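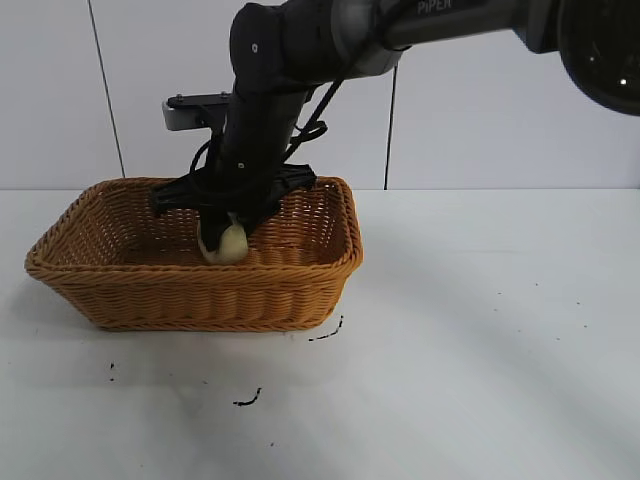
Solène Leblanc
I am in the second year of my doctorate at Nesidbridge, in the department of physiology, and I would like advice about teaching hours. My contract says 60 hours per year. This year I was given the practical course for first-year medical students, and with the preparation and the grading I passed that number before March. My desk at the moment is a white table with a brown wicker basket on it, like the one in the photo, and in my case the basket is where the lab reports go. It is never empty. When I asked my supervisor, he told me that preparation "is included in the spirit of the contract." I do not find this spirit in the text, and I read it twice. Has anyone here asked for a correction of the hours, and to whom did you write? I do not want a conflict — I only want to finish my second paper.

wovik
Same department type, different university. With us the rule is that one hour in front of students counts as 2 hours of work. If your contract only says "teaching hours" without a definition, you need the staff handbook. Look for the words "contact hours."

Solène Leblanc
Thank you, wovik. I found the handbook on the intranet. It says "teaching and related duties." So in my reading the preparation should be counted inside the 60. Is this also your reading?

wovik
Yes. "Related duties" is clear to me.

Arnaud
I will disagree a little. I was a course coordinator for four years, and I have seen this phrase used in both directions. Grading was always counted. Preparation was counted only the first time you teach a course, after that the school assumed that you have your slides. You may find this unfair, but if you write an angry email on the basis of one phrase you can lose the goodwill you need later, for example when you ask for an extension.

stana
Who spoke about an angry email? She wrote that she does not want a conflict. Also it is her first time with this course, so even by your rule the preparation counts.

Arnaud
Fair point about the first time, I read too quickly. I still say talk first and write after.

stana
And I say write first, politely, and talk after. When I only talked, the answer was different every month and there was no trace of it. My group had 600 lab reports in one semester for 4 assistants. We put the hours in a simple table, one line per day, and sent it to the graduate school. Not to the supervisor alone. Two of us got a reduction in the next semester.

Solène Leblanc
This is very useful. Did your supervisor take it badly, that you wrote to the graduate school?

stana
Mine was in copy from the start, so it was no surprise to him. He was a bit cold for a week or so. Then he asked me for the table, to use it in his own discussion about needing another assistant.

wovik
I would also ask if the reports can be made shorter. We changed from full reports to a two-page form with fixed fields, and the grading time went down a lot. The students did not complain.

Arnaud
Careful with this one. In medicine the full report is often part of the learning goals, and a doctoral student cannot change it alone. The course leader has to approve it, and with us such a change had to be requested well before the semester.

wovik
Of course the course leader has to approve. I wrote "ask."

Solène Leblanc
Please do not argue because of me :) I made the table on Sunday evening, as stana explained. I have exact hours for the lab sessions, but for the grading I only have the dates when I returned the reports. Is it acceptable to give an estimate if I say clearly that it is one?

stana
Yes, mark it as an estimate in its own column. And from now on write down the start and the end each time. It takes a minute.

Arnaud
Agreed with stana, for once. Put the sentence from the handbook at the top of the message, with the page number, and no adjectives in the rest.

Solène Leblanc
I have a draft now, half a page, no adjectives. I will show it to my supervisor on the same day I send it to the graduate school — in copy, not after. I will write here when I have a reply.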